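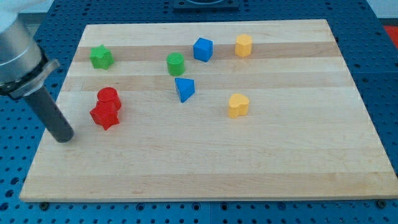
图1 木板与小色块

课题名称:颜色名称与记忆——留学生汉语颜色词学习情况小调查

一、我们为什么选这个题目

三月刚开学的时候,我们组在食堂里为选题争了很久。后来同组的Raphaël Le Goff讲起他初学中文时的一件事:他一直分不清“青”到底是绿还是蓝,课文里的青山、青天、青丝,他每一个都要重新问一遍老师。大家听完都笑了,笑完又觉得这个问题很值得认真做一做,题目就这样定了下来。

二、调查经过

我们一共请了30位同学填写问卷,其中14位的母语不是汉语。问卷分两部分,前一部分是看词选色,后一部分是用颜色词造句,填完大概要占用一节课间再多一点的时间,在这里要好好谢谢各位同学的耐心。色卡是在校门口的Clavlow文具店印的,第一批偏色比较厉害,“橘黄”印得像“土黄”,只好重新印了一次,也算是一个教训。

三、初步结果

“红”“黑”“白”这几个基本词,大家选得很一致。分歧最大的还是“青”,母语者之间也有不小的差别,有人选深绿,有人选浅蓝,还有一位同学坚持要选黑色,理由是奶奶家里说的“青布”就是黑布。造句部分里,留学生同学喜欢用“天蓝”“草绿”这样带实物的词,他们说这种词一看就有画面,背起来轻松得多。

四、不足与打算

样本偏小,又都来自同一个学院,方言背景也没有仔细登记,这一点指导老师在中期检查时已经提醒过我们。下学期我们想补做几位老年人的访谈,把“青布”“青衣”一类的老说法多收集一些,问卷里的造句题也会适当减少。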